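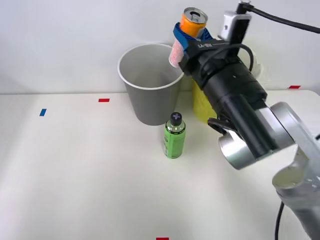 About us

Hello! I'm Nahuel Riquelme and I run Gasance, a small outfit that helps people work out what a robot is going to cost them before they sign for one. We don't build arms and we don't sell them, and we take no commission from anyone who does.

I used to do the buying for a packing firm called Coman, and my first go at automation was a bit of a mess. I had a lovely quote for an arm and nothing set aside for the gripper, the guarding, the spare cables or the week of training (the training alone nearly finished me). We got there in the end, 3 months late, and I kept the spreadsheet. It had 12 lines when I left. It has 133 now, and every one of them is something a customer or I once forgot!

Most of our work is with sorting and recycling jobs, school workshops and small labs. You tell us what you want picked up and where it has to go, cans and bottles and cups and so on, and we put together a budget that covers the first 2 years, including the dull bits like floor space and service visits. We like to see your actual items tried on an actual arm before any money moves, so bring a bag of them along.

Our planning sheet is called Urel and you keep your copy when we're done. If you'd sooner lease, we'll price that next to buying so you can see both on one page. Traltia, our sister business, looks after second-hand kit and will tell you quite bluntly if yours isn't worth moving.

I'm in the office most days and Wednesday afternoons are kept free for first calls, no charge. Have a rough idea of your budget ready, even if it's a bit embarrassing.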